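Grorkutik spring season: new rules, breeding notes and the Dendstead match

The spring season of our Grorkutik league opens in March, and there are enough changes this time to need an item of their own. Please read the team rules even if you played in the autumn. Two of them are different, and one caught several of us out when we tried it in practice games.

Matches are still played at Eningate on the club consoles or on your own handheld. If you bring your own, please install the latest update at home. The download is large and the hall connection is slow, and in the autumn we lost most of a first round waiting for it. Bring a charger as well. The sockets along the back wall all work again.
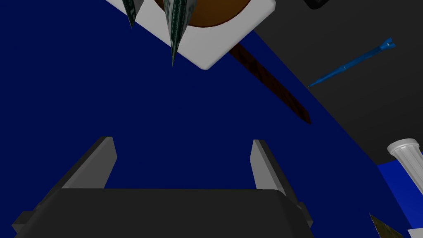
Team rules

You register a box of nine creatures at the start of the season and pick six of them before each match. You can see your opponent's box but not their pick. Last season you could change your box between rounds, which meant people simply built a new team against whoever they were drawn with next. This season the box is fixed until the halfway break, when everyone may swap up to two creatures.

The level cap goes down to 25. The game scales anything above the cap for you when you choose the league format, so there is no need to raise a fresh team. Be careful with moves, though. A creature scaled down keeps the moves it has learnt, but its held item may stop working if the item has its own level requirement. The Ember Collar is the usual culprit. It shows as equipped on the team screen and does nothing in battle.

Legendary creatures are still out. So is the Mirror Burrow trick, where both sides are left with no legal move and the match runs to the timer. If it happens by accident, restart the match with the same picks.

Trading and cloned creatures

We had a few questions about this after the last swap evening. The club's position is the same as before: anything you trade at the club should have been caught, hatched or traded for in the normal way. We can't check every creature, and most people who own a cloned one got it in a trade and had no idea. If you are unsure, open the summary page and look at the origin line. A hatched creature has a nest name there. A cloned one often has the line blank, or shows a route where that species doesn't appear.
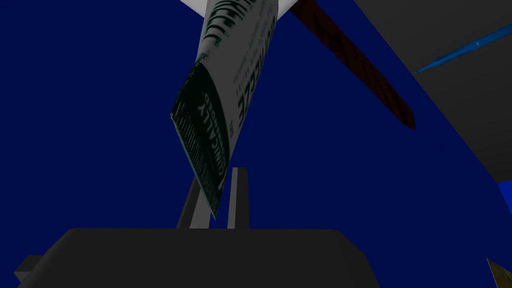 A blank origin line doesn't prove anything by itself. Creatures moved across from the first game also lose theirs, and plenty of members still have old favourites from that version. What we ask is that you tell the other person before the trade goes through, so they can decide. Blank-origin creatures can be used in friendly games but can't go in a league box.

The swap list on the club page has been cleared and started again, as a lot of the offers were very old. If you had something on it, please post it again with the species, nature and what you would like in return. "Offers" on its own tends to get no replies. At the moment plenty of people want water types with the Still Pool ability, and there are far more spare Thornlings than anyone can use.

Breeding for the new cap

With the cap lower, speed matters more than it did. Most of the heavy hitters learn their best moves late, so teams built round one big creature will be weaker unless you already have it trained past the cap. If you are starting from an egg, look for species that have their final form early. Marsh types do well here, and most of them are easy to find on the lake route after dark.

Egg moves carry over from either parent since the last update. The in-game guide still says they only come from the father, and it is wrong.
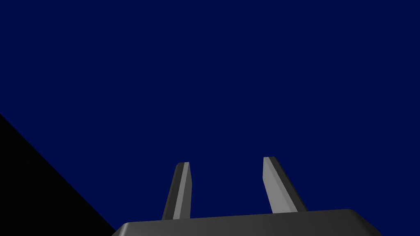

The nursery will also now pass on a nature if the parent is holding a Pale Stone, though it takes the stone away afterwards. They can be bought at the harbour market, but the price goes up each time, so save them for the eggs you care about and use ordinary breeding for the rest.

Match against Dendstead

We play Dendstead for the Stefanou Shield again in April, this time at their place. They use the same level cap but allow a change of box between rounds, and we have agreed to play by the host's rules. Anyone who has entered the league can put their name down. Games start at 2 pm, and the parking behind their hall is free. Dendstead won last year by a single game, so practice before then would be useful.

League entry is open now on the club page. You need to give your player name exactly as it appears in the game, including capitals, and attach a screenshot of your box. Entries close at the end of February and the first-round draw will go up on the page shortly after.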